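# Insurer's "annual" premium went up twice in one year - is that normal?

**Posted by twokettles, 18/04/2021** | Insurance > Small business

I run a very small repair business out of a unit in Stollwood. Vending machines, door releases, the odd pinball table when somebody has more money than sense. I have a combined policy with Brimau covering stock, tools and public liability, bought through a broker called Jovdale.

Last year it was 376 pounds, paid up front. At renewal in February it rose by 37 pounds, which I grumbled about and paid. Now I've had a letter asking for another 88 pounds, described as a "mid-term premium adjustment following revised declaration". I don't remember revising anything. I did ring them to ask whether spare parts I hold for customers count as my stock, and the person on the phone said she would "make a note of that". It seems to have been an expensive note.

Can they put up a premium I've already paid for the year? And if I refuse, am I still covered, or do I find that out after the fire?

---

**marginal_gaines**

They can do what they like, it's in the small print. Mine went up because I moved the van to the other side of the road. Change insurer.

---

**Old Ledger**

I spent a long time on the underwriting side of the fence, so take this as coming from a reformed character.

An insurer can't normally reopen the price halfway through because it has had a bad year. It can charge more if the risk you've described to it has changed, and most commercial policies say you have to tell them when it does. Your phone call sounds like just that. You asked if customers' parts were covered, someone typed "customers' goods held in trust" into a box, and the system did the only thing it knows how to do.

So the extra 88 pounds is probably for added cover. Whether you wanted it is a different matter. I'd go about it like this.

### Ask for the endorsement

There ought to be a page showing what was changed and from what date. Ask Jovdale for it, as chasing the insurer is what their commission is for. If the letter came without one, say so in writing. Ask as well for the recording or the notes of your call. If all you did was put a question, you haven't instructed anybody to alter anything, and they should be willing to put the policy back as it was.

### Check whether you need it

Read the definition of "stock" in your policy. Quite a lot of them mean goods you own, and stop there. If a customer's parts are on your bench when the roof comes in, they belong to the customer and the bill may well belong to you. Small items add up faster than people expect, and single-item limits won't help you much with a tray of bits.

Make a rough list with values, once for what's yours and once for what isn't. Keep a copy somewhere other than the building you're insuring. I have seen that go wrong more often than you'd credit.
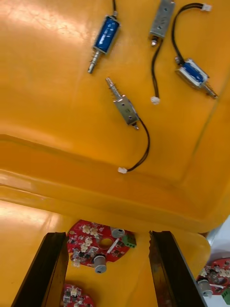

### Don't just stop paying

If you ignore the letter, they may cancel after giving notice, and every proposal form you fill in afterwards will ask if you've ever had a policy cancelled. You would be ticking "yes" for years over 88 pounds. Pay it under protest or get them to agree in writing that the demand is on hold.

### Complain if you have to

Use the insurer's own complaints procedure first. If that gets you nowhere, a business of your size can usually go to the ombudsman, free of charge. It's slow - bring a book.

---

**Villanueva Road Cycles**

Had nearly the same thing with a different company. We take in customers' bikes, so it was goods in trust for us as well. Broker got it knocked down by almost half once we told them what was kept there overnight. They'd assumed the lot. Took 2 phone calls and one slightly sharp email.

Also check if there's an admin fee buried in the adjustment. There was in ours, and it came off the moment we asked what it was for.

---

**twokettles**

Thanks, all. Jovdale have sent the endorsement and it does say customers' goods, dated the day I rang. I've asked for the call notes. In the meantime I'm not asking them any more questions until I know the price per question.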